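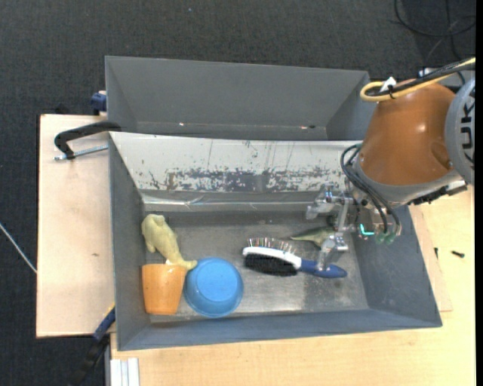
Cell 2, front bin, gripper over the brush handle. Hose and cable routing visible at the wrist.

To: cell-maintenance list
Date: Sep 25, 2019
Re: Cell 2 hose wear and bin alignment

Dear colleagues,

The Avport laboratory thanks the Sorkine group for its report, which is quoted in part below. Our replies follow each passage, so that the list archive holds both. The procedure described here applies to Cell 2 only. Cell 1 still has the earlier wrist fitting and should be left as it is until November.

> We have replaced the left-hand hose on the gripper twice since the
> spring. Both times the split was close to the lower fitting. Is there
> a recommended slack, or should we shorten the run?

Please do not shorten the run. The hoses must leave the wrist in an open arc and hang freely down to the gripper, as they do on our arm. A short hose pulls on the fitting whenever the wrist turns toward the rear bin. When fitting a new hose, turn the wrist slowly to both ends of its working range before restoring air, and watch the lower fittings during the whole movement. Hoses are to be inspected every 2,000 grasp cycles and replaced at the first sign of whitening or cracking. The Bovik part number on the old parts sheet, item 133, is out of date. The correct entry is item 423.

The yellow cable and the black bundle should be tied together only where they pass over the upper link. A second tie lower down was tried here and removed, as it held the bundle too close to the wrist. The white tag at the tie should stay on, and the date of the last inspection should be written on it.

> After a week of running, the front bin had moved 5 mm toward the
> operator side. We re-taught the corner points, but would prefer a
> fix that lasts.

Re-teaching is acceptable as a temporary measure. For a lasting fix, the clamps should be checked at the start of each shift. The clamp over the rim between the two bins is the one that matters most, and it should be tightened first, then the clamp at the front corner. Tighten by hand only. The bin walls slope, and excess force will lift the bin from the tabletop without any clear sign to the operator. Loose screws should be cleared from the tabletop before the bin is seated.

> The sloping panel at the back of our bin is now badly marked along
> the lower edge. Does this affect grasping, and should we order
> another?

Our own panel carries scratches in the upper part and a broad band of flaking marks lower down, and remains in service. Surface wear of this kind does not call for replacement. The panel should be replaced if it bends under light hand pressure or if its lower edge catches an object. The clear strip along the base should be pressed flat where it has wrinkled, and renewed if it will no longer lie down. Shiny wrinkles have been mistaken for small objects by the detection software on more than one occasion.

> Which objects should be used for the check after service?

The Charpentier set remains the standard. The hairbrush is to be placed on the open floor of the bin and grasped by the handle. The cup and the bowl may stand together at the left end. Soft toys may be left in the bin during the check but are not to be used as the first target. If the fingers close unevenly on the handle, stop the arm and inspect the finger joints before making any change to the grasp settings.

Laboratories that have changed either the hose length or the clamp positions are asked to restore the standard arrangement and to note the date in the cell log. A revised parts sheet will be sent to this list in November. Until then, orders for hoses and fittings should quote item 423 and the cell number.

Cell Maintenance Office
Avport Laboratory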